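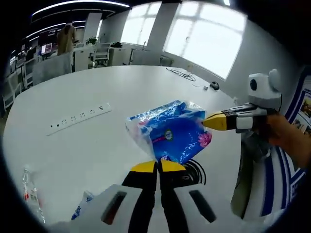

Two Aretti grippers in use at a table; the yellow tip of one is against a blue wrapped package.

Aretti

Aretti is a hand-held gripper kit made by Wurgate for recording manipulation tasks without a robot arm. The operator holds a gripper in each hand and does the job directly, while a camera on top of each tool records what the fingers are doing. The recordings are then used to train robot policies. It is sold as a single unit or as a matched pair, and the pair is by far the more interesting purchase, as it opens up folding, passing, unwrapping and all the other small jobs that people do with two hands.

Design

Each gripper has white housings and black fingers with bright yellow tips. The colour is a clever touch: the tips are easy to pick out in the recordings, even when the rest of the tool blends into a dark background. The fingers are driven by a trigger in the handle, with no motor between the hand and the tip, so the operator feels a good deal of what is being squeezed. Anyone who has tried to pick up a soft packet with a joystick will see the appeal at once!

The camera has a very wide lens. It takes in the fingers, the work surface and a generous part of the room, and the software uses fixed features in the background to work out how the tool has moved. A complete gripper weighs 700 grams and runs for 55 minutes on one charge. Spare batteries are sold separately.

Versions

The first version was designed at Wurgate's workshop in Nelport and had a stiffer trigger and shorter fingers. The current version, released in June, brought the longer fingers, a strap for the wrist and a much improved mount for the camera, which no longer needs a hex key to remove. Fingers from the two versions are not interchangeable. The fingertips are a wearing part and can be swapped in a minute or so.

Use

A pair can be set up on any ordinary table. Calibration is done by moving each tool slowly over a printed marker, and the software gives a short tone when it has enough views. Wurgate suggests everyday objects of mixed stiffness for early sessions - bottles, film packaging, putty, loose cables - and this is good advice. Crinkly plastic in particular is hard to simulate well, and a kit that lets people handle the real thing at natural speed is a real pleasure to work with.
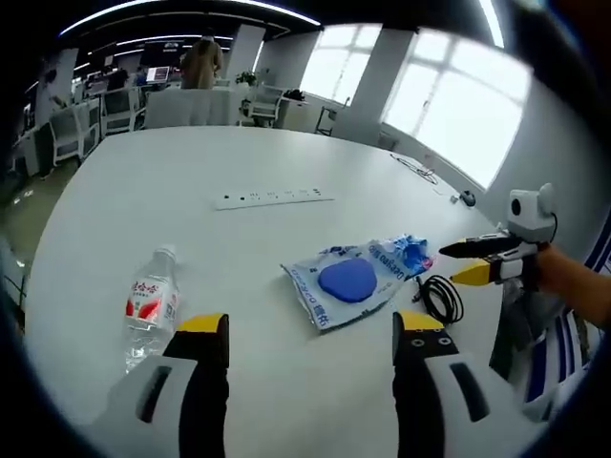

Tullio Longo found the wide lens the best part of the kit and the trigger the weakest, writing that his fingers ached by the end of a long morning and that a lighter spring should come in the box.

Software

Recordings are handled by Stergiou, a desktop program supplied with the kit. It lines up the two camera streams, trims idle stretches and exports the finger opening alongside the video. Clips can be tagged by task while they are being reviewed. Support for a third camera was added in build 243.

See also

Teleoperation
Imitation learning
Parallel-jaw gripper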